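Clutell 2 Wrist Camera Kit for Uria Arms – Product Page and Safety Notice

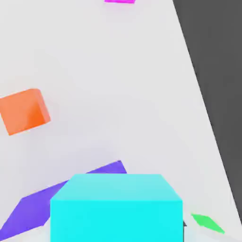 Simulated block-sorting view, cyan block at close range.

Part of the Prullum range of bench automation parts
Status: In stock, with revised mounting bracket
Notice updated: Oct 13, 2018

Safety notice – please read before ordering spares or running an older kit

Kits shipped before February with the original bracket can develop a fault at close range. When a block fills the lower part of the view, the distance estimate may jump to a value much larger than the real one. The arm then keeps moving down after it should have stopped. In the cases reported to us, the gripper pressed a block into the table until the motor current limit cut in. We have had 16 reports. No injuries were reported, but 6 of the kits came back with a cracked bracket and one had a bent finger.

If you have an original bracket, stop using automatic descent until you have done both steps under "What to do" below. Jogging the arm by hand at low speed is not affected.

What went wrong

There were two separate problems, and it took us a while to see that they were separate.

The first is in the software. The distance routine looks for the top and bottom edges of a block. At close range the front face runs out of view at the bottom, and only the upper portion of the block can be seen. The old routine treated the border of the view as the real bottom edge. With a plain, evenly colored block on a white table there was little else for it to work from, and a flat piece lying partly behind the block could be joined to it by mistake. We were able to repeat the error in the Tudose simulator with colored blocks and flat tiles placed close together.

The second is in the bracket. The original part was held by a single screw and could turn slightly after a hard stop. Once it had turned, every later reading was off by a small amount, even with the blocks well away from the camera. Some customers recalibrated at this point and the readings looked fine again until the next hard stop. Recalibrating does not fix a loose bracket.

What to do

1. Switch off the arm and wait for the status light to go out. Try to turn the camera by hand. If it moves at all, do not run the arm.
2. Fit the revised bracket. It uses two screws and a locating pin. Tighten the screws evenly and check them again after the first day of use.
3. Install the current distance routine from the Clutell support page. The new version rejects any block that touches the border of the view and holds the arm still until it gets a good reading.
4. Run the calibration from the start. Do not load a saved calibration file from before the bracket change.
5. Test the descent with a soft foam block before going back to your normal parts. Keep one hand on the stop button and the other clear of the gripper.

The new routine is more cautious and will stop more often. If the arm stops above a block and shows "Range not trusted", raise it, move the block away from its neighbors and try again. Please do not turn the check off to save time. The setting is still in the menu for service use and will be removed in the next release.

Kit details

Fits: Uria bench arms with the standard wrist plate
Working distance: up to 300 mm from the camera to the top of the part
Bracket: revised type, two screws and locating pin
Cable: supplied, with strain relief clip
Software: distance routine, calibration tool, Tudose scene files
Not suitable for: use near people without a guard, wet areas, outdoor use

In the box

Wrist camera, revised bracket, screws, locating pin, cable, clip, calibration card and printed setup sheet. The foam test block is sold separately – it is free with a replacement bracket.

Replacement brackets

Replacement brackets are free to anyone who bought an original kit, from us or from a dealer. Send the serial number from the underside of the camera housing. You do not need to return the old bracket unless it is cracked, in which case we would like to have it and will send a prepaid label.

Brackets for the older Uria plate with the offset holes are on back order. Until yours arrives, leave automatic descent switched off.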